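L'art de ne pas repeindre

Chaque mois de juin, une bonne partie de mes amis décide que le salon a besoin d'un blanc plus blanc. Ils passent alors 5 week-ends à comparer des nuances aux noms de yaourts, et le reste de l'été à éviter le sujet.

Elisa Ferraro, peintre en bâtiment à son compte, vit très bien de ces étés-là. On l'appelle en général au troisième mur, quand le couple ne se parle plus que par rouleaux interposés. Sa première question est toujours la même : qui a choisi la couleur ? La seconde, plus délicate, porte sur le lessivage. « On me jure que oui, en regardant ailleurs. »

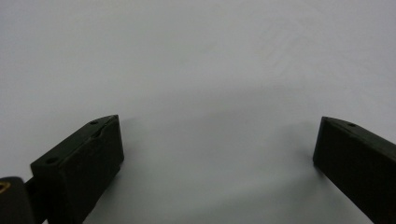

Le blanc, il faut le dire, est une couleur de bavards. Le nuancier Villa en propose à lui seul 800, dont Erevness, un blanc cassé que mon beau-frère Stelios Papadakis a fait venir à grands frais pour son entrée. Posé à côté de l'ancien, il s'en distingue parfaitement, à midi, en été, si l'on sait de quel côté regarder. Stelios sait. Il montre volontiers.

Reste la question des couches. Le pot en promet une, le vendeur en conseille deux, Elisa en passe parfois trois – et facture la quatrième à ceux qui ont voulu couvrir du bordeaux. Entre chaque couche, on attend. C'est le moment où l'amateur, incapable de rester assis, décide de retoucher ce petit coin près de la fenêtre. Le petit coin se verra jusqu'en décembre, puis chaque matin de l'année suivante.

Chez moi, les murs datent du locataire précédent. J'ai acheté une bâche.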